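Istus Puts a Standing Desk on the Market for People Who Mostly Sit

2019-08-09
By Ludivine Pichon, Istus press office 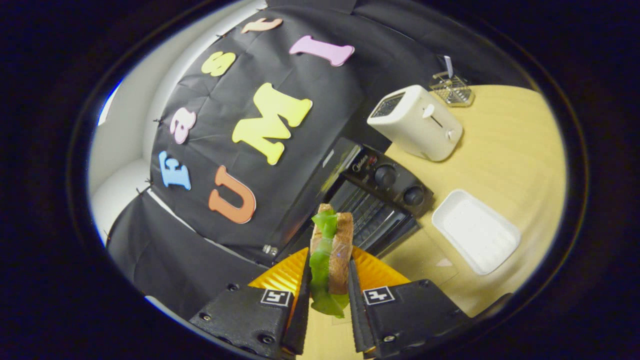 A sandwich, held upright and seen from the edge.

CARNPORT - Istus, the office furniture maker, today opened orders for the Fleury, a height-adjustable desk designed with the frank understanding that most owners will raise it with great ceremony in the first week and then leave it alone until spring.

The company has sold sit-stand desks before. Its previous model had a memory keypad with a long list of presets, and according to the service department, customers used one of them. The Fleury has 2: up and down. Owners who want something in between may hold the button and let go when they feel like it.

"We kept adding features and people kept asking us where the drawer was," said Kofi Acheampong, head of product at Istus. "So this one has a drawer."

The drawer is shallow, runs the full width of the desk and locks. It will take a keyboard, a legal pad and the usual layer of takeout menus. It doesn't take a laptop with the lid open, and Istus would like that to be clear before anybody tries it.

The top comes in oak veneer, white, or a dark gray the design team calls Skullgate, after a meeting that ran long. Sales asked for a friendlier name. Sales was given a chance to suggest one, came back with "Dark Gray," and the matter was closed. All finishes cost the same.

Underneath, a steel base carries twin motors, which move the top at a pace best described as dignified. The desk stops if it meets resistance on the way down, such as a chair arm, a filing cabinet or a knee. A cable tray is fixed along the back edge and is deep enough for a power strip and the plugs that go in it, including the fat ones.

"I tested it for most of the summer and I stood up more than I expected to," said Atieno Rotich, who runs the Carnport showroom. "Some of that was to get coffee, but the desk was up when I got back, so I think it counts."

Assembly takes two people almost an hour. Istus recommends choosing somebody you are still on good terms with. All hardware is included, along with a hex key, which joins the others you already have. Buyers who would prefer to stay out of it can add delivery and setup at checkout, in which case the crew also takes away the cardboard.

The Fleury is covered by an 8-year warranty on the base and motors. The top is covered for six years against warping and peeling. Coffee rings are the owner's own business, although Gonçalo Neves, who looks after warranty claims, says he does enjoy the photographs.

The first production run is 3260 desks, with shipping to begin in September. Orders are filled in the sequence they come in. Offices buying for a whole floor should call ahead to have a sample desk sent over, if only to settle the color argument in advance. A matching side cabinet is planned and will be announced once its wheels stop squeaking.

The desk can be seen, raised, lowered and leaned on at the Carnport showroom during regular hours. Visitors are asked to put it back down when they leave.

Related releases
Istus side chairs now available without arms
Carnport showroom moves its entrance to the parking lot side
Hanna Laskowska named design lead for storage
A note on replacement casters, and on which ones fit

Press contact: Ludivine Pichon, Istus press office, Carnport | © 2019 Istus. All rights reserved. | Back to top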